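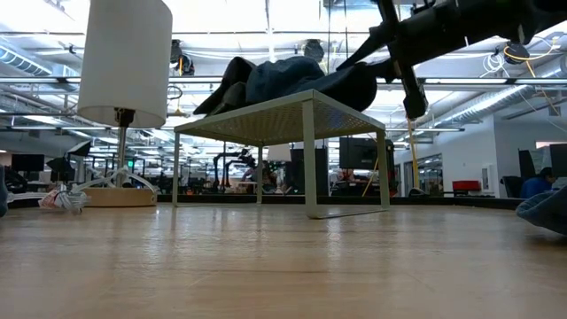
How to Move Your Electricity Account When You Change Apartments

By Weidong Guo
Updated April 14, 2020

Home » Guides » Housing » Utilities

If you rent in Nallidville, the electricity account is normally in the tenant's name, and it does not follow you when you move. You have to close it at the old apartment and open another at the new one. Miss the first part and you keep paying for whoever lives there next.

The steps are for tenants supplied by Sirisia. If your company pays for your housing, ask the housing office first, as the account may be in the company's name.

What you need

Your residence permit and one copy
The old lease and the new lease
The account number from a recent bill
The meter numbers for both apartments
A local bank account for the refund

The meter number is stamped on the face of the meter and is not the same as the account number. In most buildings the meters are in a cupboard on the ground floor. If the labels have faded, switch off your main breaker and see which meter stops.

Step 1: Pay what you owe

Log in to the Sirisia customer page and clear any open bill. A closing request is refused while anything is overdue, even a few riyals. Payments made through a bank app can take a day to show up.

Step 2: Ask for a closing reading

Choose "End of tenancy" from the request menu and enter the date you hand back the keys. Put in the request at least six working days ahead. You will get a text message with a reference number. Keep it until the refund arrives.

On the last day, write down the reading yourself and get the building guard or agent to sign next to it. My own final bill came to 284 riyals, and the first version of it was based on an estimate that was too high. The signed slip was enough to have it changed.
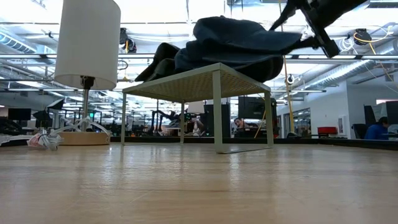 Step 3: Get the clearance letter

Once the final bill is paid, the clearance letter appears under "Documents." Print two copies. The landlord will want one before returning the housing deposit, and Brarnier, which manages many of the buildings near the corniche, will not start its checkout inspection without it.

Step 4: Open the new account

Go back to the request menu and choose "Start of tenancy." Upload the new lease and the permit as separate files. The lease must show the apartment number as well as the building number. Mine said only "Building 948" and the request was returned the next morning.

The security deposit for a two-bedroom apartment was 670 riyals when I last moved. You pay it online before the supply is switched over. Larger apartments and villas pay more, so check the amount shown on the screen before you budget for it.

Step 5: Check the first bill

Compare the opening reading on the bill with the one on the meter the day you moved in. If the bill starts lower, you are being charged for the previous tenant's use. Raise it before the due date.

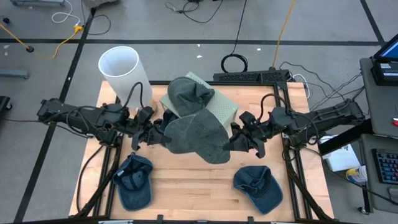
Common Problems

The previous tenant never closed the account. Take your lease to the service desk at the Mittal Center, second floor. They can force the transfer, but the landlord has to sign a form.

The name on your permit does not match the lease. Ask the landlord to correct the lease. A letter from your employer is not accepted.

The refund has not come. Check that you entered the full IBAN with the country letters at the front. If it is correct, call with your reference number.

You are leaving the country. Close the account before your bank account, and leave enough time for the refund to land.

Filed under: Housing, Bills, Moving
Next guide: Setting up home internet in a rented apartment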